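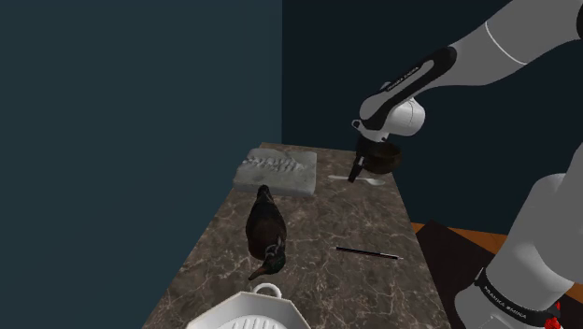
Keeping a sourdough starter on a small flour budget

Sunday, November 29, 2020

I have kept a rye starter since August. For the first month I fed it the way the bag of Bustora flour told me to, which meant throwing away most of it every morning. The numbers below come from the notebook I started once I got tired of that.

Container and quantities

The jar is a straight-sided Alel with a loose lid. Straight sides matter if you want to read the rise from a rubber band, as a tapered jar overstates it near the bottom. I carry 30 grams of starter between bakes. The night before baking I build it up in two feeds to 300 grams, use most of it, and put the remainder back in the refrigerator. The discard is close to zero.

Mercedes Echeverri, who bakes far more than I do, objected that a quantity this small dries out and swings in temperature. She is right about the drying. I now wipe down the inside of the jar after each feed and mix a little stiffer than before. The temperature swings have not shown up in the bread.

Hydration

Equal weights of flour and water is the usual ratio and I have no quarrel with it for wheat. Whole rye takes up more water, and at equal weights mine is a paste that holds a peak. It takes 9 hours to double in my kitchen in cool weather. The Soylu white flour I tried for two weeks doubled sooner but collapsed sooner too, so the window for using it was narrow.

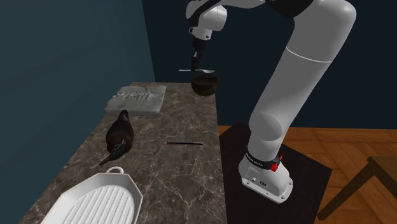

Mixing is the part I changed most recently. I had been stirring in the jar, which leaves dry flour in the corner where the wall meets the base. The build now gets mixed outside the jar, and the tools are the same two as in the picture, a spoon and a round bowl with a wide open rim. The wide rim lets the spoon come in at a low angle and scrape the whole curve. I weigh the bowl empty and write the tare on a strip of tape, so the scale can be switched off between feeds.

Cold storage

A stiff starter keeps for two weeks in my refrigerator with no feed. After that the smell turns to solvent and it needs an extra build. Gray liquid on top can be stirred in or poured off. I pour it off and replace it with the same weight of water.

The scale is a Jivlow that reads in whole grams. For a 200 gram feed that is fine. For salt I would like something finer, and I am still looking at what is available. Next entry will be the baking temperatures, once I have repeated the low oven run with the same flour.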